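Rewrote our floor rules for mobile arm robots working around people and household stuff. Posting the short version as a thread, partly so I have to defend it.

Background: I look after safe operation for the team at Trurholm. We do laundry and table tasks with humanoid robots. The old rules were 33 pages and people read the first one.

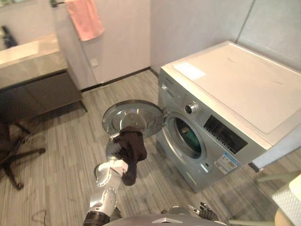
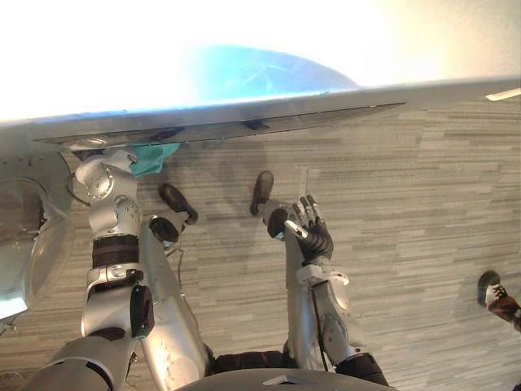

Rule 1. One person has the stop. That person says "I have the stop" out loud before the arms are powered, and doesn't hold a phone, a cable or a towel while they have it. Handing it over is also said out loud.

Rule 2. Feet. We wrote a lot about hands in the old version and almost nothing about feet. If you're at the far side of a table, you can't see what the hands are doing below the edge. Stand back a full step or come around to where you can see.

Rule 3. Soft items get the same respect as hard ones. Cloth hangs, swings and gets into joints. If a piece is touching the arm anywhere other than the fingers, stop, take it off by hand, start again. Do not try to shake it loose with the arm.

Rule 4. Appliance doors. An open washer door is an obstacle and goes in the setup notes with its position. Machine off at the wall before anyone tests a loading motion. Ashok Bhatt wanted "off at the panel" to be enough. We argued about it for most of April and I didn't give in.

Rule 5. Loose cables and rolling chairs get moved out of the base's path before a run. If you can't move it, write it down and keep the base parked.

Rule 6. No reaching between the arms while they're powered. Not for a sock, not for a second. This one has no exceptions and no sign-off that gets you around it.

Rule 7. Log near misses the same day. We went back through 2,088 run logs and found 4 near misses written up. I don't believe 4. Seraina Wyss is redoing the form so it fits on half a page – the old one took longer than the run did.

A few people have asked how this sits with the formal standards. It doesn't replace them. Your risk assessment still comes first, and if it's stricter than my list, follow it. These are the habits for the person standing there.

The Plostville team starts on the new rules 3 September 2020. They get 2 supervised shifts each before anyone holds the stop alone.

Still open: whether visitors can be in the room at all during a run. Right now it's yes, behind the person with the stop. I'd like to hear how other labs handle it – replies are on.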